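4.2 Wrist tracking and the reference grasps

Both grippers were tested against the same set of human reference grasps. These were recorded with an instrumented glove, with a marker cube fixed to the back of the wrist so that hand pose could be recovered from a fixed camera. The glove supplies finger joint angles over a wired link to a control box on the table. We used the cabled version for all recordings - the wireless unit dropped samples whenever the operator turned away from the receiver.

The reference set holds 623 grasps over 33 household objects. Trigger spray bottles were kept in the set as a hard case. The operator can take hold below the head or around the body, and the two grasps map quite differently onto a two-finger gripper (Keltov) and a three-finger gripper (Certon). Objects were grasped upright on a cloth-covered table, as in Figure 3.
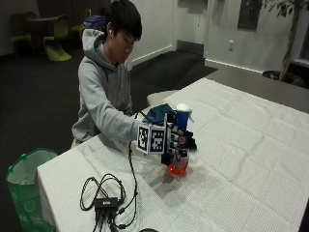

Figure 3. Recording a reference grasp on a spray bottle. The marker cube gives wrist pose; the dark jointed segments along the fingers belong to the glove.

4.3 Gripper comparison

Each gripper was mounted in turn on the same arm and driven by the Kernetgate controller, with gains left unchanged. The wrist path was replayed directly. Finger angles were reduced to a single closing value for the Keltov and to three values for the Certon, using the mapping of Mosquera (Section 3.1). Every object was tried eight times per gripper, and a trial was scored as held if the object stayed off the table for 8 s after the lift.

Trials in which the arm reached a joint limit before contact were repeated and are not counted. Wrist offsets were measured again after each gripper change, as the two mounting plates differ in thickness.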